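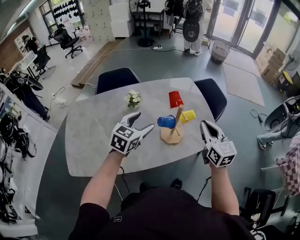
The Cup Stand

She had moved out of the flat in Delholm with 4 boxes, and the cup stand was in the last one. It was a plain thing, a wooden post with pegs on an eight-sided base. Her aunt had bought it in May from a shop called Bajwa and paid too much for it.

She set it on the marbled table next to the white flowers and hung the cups upside down. Red went at the top, blue on the left, yellow on the right. At her aunt's house they had always hung that way. Then she took the blue one off again and held it for a while.

People came and went by the glass doors. It was 6th July and the room was full of boxes. No one asked her what she was doing.

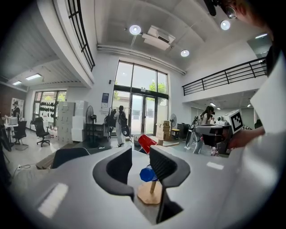 The Blue One

The blue cup had been hers. She was 20 when her aunt died and 33 now, and in all that time she had not drunk from it. The red one was for guests. The yellow one had belonged to her uncle, who drank cold tea out of it and left it on the stairs.

She thought about giving the set away. A man from Revlow had offered to clear everything for a flat fee – table, chairs, cups and all. She had his number on a slip of paper in her pocket.

She turned the stand a little so the blue side faced her chair. It leaned less that way. She got out the slip of paper, read the number, and wrote her shopping list on the back of it. Tea, milk, dish soap.
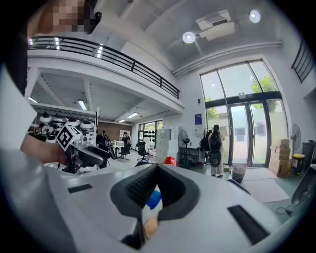
Under the balcony, with the lights on.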